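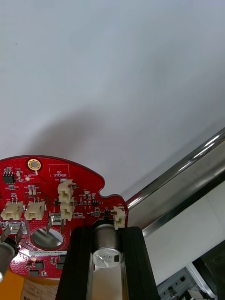
Red circuit board with a blank space marked QC STICKER

Curbside glass ending in Burkinthorpe – what are you all doing?

Posted by myrtle_z, Apr 10, 2021
6 replies | 32 shares

Hi neighbors! I got the letter saying the town will stop picking up glass at the curb in September, and we're supposed to haul it to the drop-off on Hopkin Road ourselves. I've been rinsing jars faithfully for years (my late mother would haunt me otherwise) and I'm a bit heartbroken. Has anyone figured out a plan yet?

mabli.pugh wrote:
Same letter here, Myrtle. I don't love it, but the glass was breaking in the truck and ruining the paper, so a lot of it was going to the landfill anyway. Biranbridge switched to drop-off two years ago and my sister says she's used to it now – she goes on her way to get groceries.

Aurelio_S wrote:
Sorry, but I disagree. Your sister has a car! My building has 50 apartments and plenty of folks who take the bus, and they aren't going to ride across town with a sack of pickle jars. It'll all go in the trash, and then we'll get scolded for it.

mabli.pugh wrote:
That's fair, Aurelio, I was only thinking of my own street. Could the building get a shared bin?

Aurelio_S wrote:
I asked. Dolico does the hauling for us and they quoted $32 a month for one glass bin, which the landlord says is too much. Split between all of us it's less than a dollar each, so I'm going to keep pestering him.

ieuanf wrote:
I'd happily pay that! We're on the hill and I can take a load for anyone on my block, most weekends anyway. Take the lids off first, please, they don't want the metal mixed in.

elin_cad wrote:
I'm with Aurelio on this. It's lovely of you, Ieuan, but we shouldn't need favors for something our fees already cover. Are the fees going down? The letter didn't say a word about it, and I read both sides. I'm calling the town office Monday and I'll post what they tell me.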